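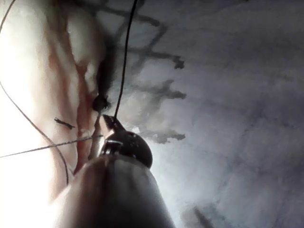

Costel Dimitriou wants to know why his pad tears every time he pulls the second throw down, and is it the pad or is it him. Bit of both, usually. Longer answer under "Tearing". He also asked for all of this in one place instead of scattered over old emails, so, one place.

# Practice pads and thread: the questions we keep getting

Last touched 2018-04-20. Will fix typos when there's time.

## Pads

**Which pad should I start on?**
The Sikine. Soft, pale, forgiving. The Hunt is firmer and lasts longer but you learn to yank on it. Start soft.

**Can I cut my own incision?**
Yes. Straight, shallow, one pass. Don't saw at it. If the edges come out ragged, move over an inch and cut again, plenty of room on a pad.

**Do I need the red?**
No. Helps though. A red line on a pale pad is a lot easier to aim at, and you can see right away if the edges are rolling in. Little bit of dye, small brush, blot it. It spreads if you flood it. Ours always goes fuzzy at one end, doesn't matter.

**Should I draw on the pad?**
Up to you. Dots for entry and exit are good for the first month. After that try it without.

**How many times can I use one?**
Until the holes run into each other. Flip it over, most pads have a usable back. Eckhard Eichhorn gets 30 stitches a side and then complains about stitch 31.

**Tearing. Why?**
Three usual reasons:

- bite too close to the edge. Go wider than feels right
- pulling up when you should be pulling flat, across the line
- old pad. Dried out foam rips whatever you do

Pull the thread through slow and watch the hole. If it turns into a slot you're pulling sideways to the needle's path. Costel, this is probaly you.

## Knots

**How tight?**
Edges touch, stop. If the pad puckers up into a ridge, too tight. If you can see down into the line, too loose. Everyone goes too tight.

**Where should the knot sit?**
Most teachers want it off to one side of the wound, not on top. For plain knot practice on a pad, on the line is fine, it's easier to check. Just know which one you're being graded on!

**How long do I leave the tails?**
Long enough that the knot can't creep. Short enough that they don't get caught in the next stitch. Both tails roughly even looks neat but isn't the point.

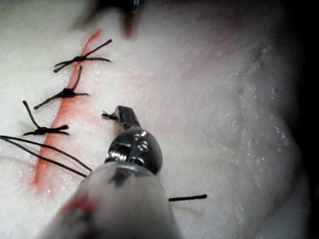
**How far apart do stitches go?**
Same gap each time. Pick one and stick to it. The old rule is spacing equals the width of your bite and it works ok on foam. Don't measure every one with a ruler, measure at the end and see how you did.

**My knots slip.**
You're tying grannies. Swap direction on every throw. Say it out loud if you have to, over, under, over. Also check the first throw laid down flat before you start the second.

**Braided or mono?**
Braided black to learn on. Holds a knot, shows up well, doesn't spring around. Mono later, needs more throws.

**What do I do with the long end while I'm tying?**
Lay it away from the line, always on the same side. Most tangles are just thread left lying where the next loop has to go. If it's too long to manage, cut it. Thread is cheap.

**Where do you buy thread?**
Skovira, the 10 packs. Out-of-date stock is fine for practice. Dinanach also has it but shipping is slow, order in June if you want it for fall classes.

## Practice

**How many knots till I'm any good?**
Depends on you. Eckhard kept a tally on the inside of a cupboard door and says it started feeling natural around 900. He's past 2,000 now and still has bad days.

**Short sessions or long?**
Short. Once your hands get annoyed you're practicing being annoyed.

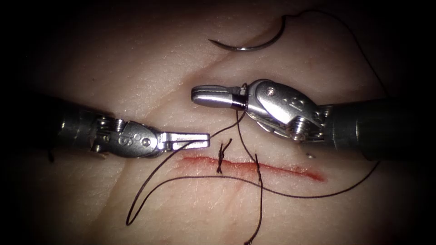
**Is it ok to grab the thread anywhere?**
Near the end, not the middle. And gently, hard grabs fray it. Never grab a piece you're going to leave in the stitch. Same goes for the needle, stay off the tip.

**What about lighting?**
One bright light will wash out a pale pad so you can't see the surface. Turn it down or tip it. Black thread on a dark mat is hopeless too, put something light under the loose ends.

**Cleaning up?**
Pick out the cut ends before you put the pad away, they get stuck in the foam and then you think it's a stitch. Wipe, air dry, bag it. Not on the radiator.

**Can I throw the old stitches away or should I keep them?**
Keep one pad from your first week, write the date on the back. Bin the rest. Needles go in the sharps tub, every one, even teh bent ones.

**Do you lend pads out?**
Offcuts yes, new ones no. Email and say which size.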